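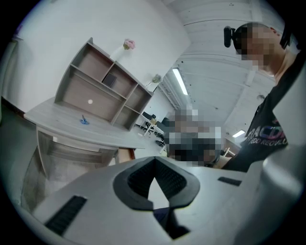
About Vukora
Home > About us > Who we are

Vukora teaches robots to do ordinary work with their hands. We are a small company in Vomorcombe, with one office, one workshop and a storage unit down the road. We started with 7 people and there are now 25 of us, including the part-time staff who record most of our demonstrations.

What we do

Our customers have jobs that are simple for a person and hard for a machine: sorting returned goods, putting tools back where they belong, clearing a desk, packing a box that is never packed the same way twice. We collect recordings of people doing these jobs, clean them up, and use them to train the software that runs a robot arm. Some customers take the recordings only. Others want the whole system, and we install it and look after it.

Most of the recording is done with hand-held grippers. The operator holds one in each hand and works with the gripper jaws in place of fingers. It takes a morning to get used to. After that most people can pick up small objects without thinking much about it, although cloth and thin cable stay difficult for longer.

We build and repair the grippers ourselves. The current version is called Hasura. It weighs less than the one before it, the handle suits smaller hands, and the jaw pads can be changed with one screw.

Our open days

We open the office to visitors every March and again in the fall. Anyone may come. We get people from local firms, high school classes, neighbors, and now and then an engineer from another company who wants to see how we do things. The last one brought in 44 visitors over the afternoon, which is close to the limit for a space our size.

The visit starts with a short talk, and then we go out onto the floor. We don't have a separate showroom. Visitors watch operators at work in the same room where the rest of us have our desks, so please expect some noise and people on calls.

Operators start with tabletop jobs and move on to places that are harder to reach. Low work, where the operator stands and has to work down toward the floor, is one of the things visitors ask about most. An open hatch in the floor with blue and black cables down inside it is a long way from a tidy table, and it is the kind of place a maintenance robot would be expected to deal with. The white cubes on the grippers carry black-and-white square patterns, which a camera can use to work out where each gripper is and which way it is turned. If the operator's arm hides a cube for too long, that part of the recording is usually thrown out.

After the demonstration, visitors can try a pair of grippers themselves. Turns last up to 11 minutes. Children are welcome to try if an adult stays with them.
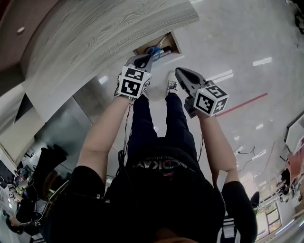
Operators work in pairs when we have the staff for it. One does the task and the other keeps the notes and checks that the recording is usable. With grippers in both hands, a cable hanging from each and a hatch open near your sneakers, you want a second person in the room. New operators learn the floor layout before they learn the tasks, and we ask visitors to stay back from any area where someone is recording.

Who we work with

Our longest-running project is Pillai, a shared program with two regional warehouses and a repair shop. It covers sorting, light assembly and cable work. Recordings from Pillai are kept apart from our other work and are not sold on.

Privacy

We blur faces in our recordings before they leave the building. Visitors who would prefer not to be recorded at all can tell us at the front desk, and we will route the tour around the active area.

Visiting

The office is on the second floor, above the print shop. There is an elevator at the rear entrance. Open days run from 1 p.m. to 5 p.m., and the talk is repeated at 3 p.m. Places are free but need to be booked through the contact form. Groups of more than ten should write to us first so we can find a separate time.

Contact us | Open days | Work as an operator | Privacy policy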